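Tuesday, October 1, 2019

So the folding numbers are in, and I owe you all a post, because last time I went on and on about towels and then vanished.

Quick catch-up if you're new. I work on teaching a robot arm to handle clothes, and my whole approach is that people do the job first with a hand-held gripper, the arm learns from those recordings, and I get to sit back and drink coffee. (I do not get to sit back and drink coffee.) The project is called Cikora, it has been going since January, and towels went so well that I got cocky and told Mawar Teoh we'd have shirts done in a couple of weeks. Mawar runs the training side and has a much better memory than I do for things I said out loud.

Shirts were awful! The first model we trained had 200 demonstrations behind it, all of them done on one plain gray table at Genness with the same pile of white T-shirts. On that table it folded like a champ. Then we put a flowered sheet under the shirt and the arm reached down, very confidently, and grabbed the sheet. Over and over. It had learned "shirt" as "the pale thing on the gray thing," and once the gray was gone it had no clue.

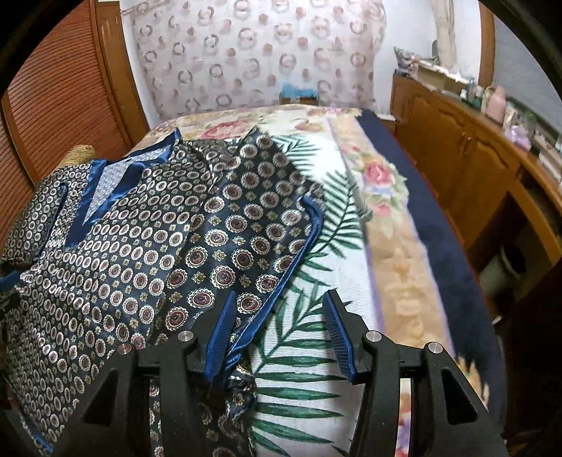

What I wanted to find out was whether messy homes fix that, or whether you just need more of everything. It's a fair question, and the two get mixed up all the time. So we went collecting in real bedrooms, with people's own clothes on people's own beds. A navy garment with rings and medallions printed all over it, lying on a bedspread with palm fronds and pink roses, is about as far from my gray table as you can get, and print on top of print is exactly what I was after. The shiny blue piping down the front opening is a gift, too. An edge that stands out from the fabric next to it gives the model something to hang on to when everything else is busy, and I had a hunch it would learn to look for edges first and worry about the pattern later.

To keep it fair I trained two models. One got 337 demonstrations, all from the table. The other got 337 from homes. Same network, same training time, same settings, and I ran each of them 3 times with different random seeds so I couldn't fool myself with one lucky run. Then we tested both on 21 garments that neither had seen, on bedding they hadn't seen either.

The home model won, and it wasn't close on the grab. It went for the garment and left the bedding alone far more often, even on the loud prints. On the fold itself the gap was a lot smaller. Both models still make a mess of collars. The table model was a bit neater on plain T-shirts, which makes sense, it had practiced nothing else for its entire life.

I haven't tested the edge hunch properly yet. Mawar's idea is to train with the seams and trim blurred out and see how badly it does, and I think she's right, so that's next. After that it's the Siddiqui gripper pads, which are softer than ours and might stop us picking up two layers when we want one. Dimamgate has promised us a set by the end of the month. I'll post the full table of results once I've fixed the column I mislabeled.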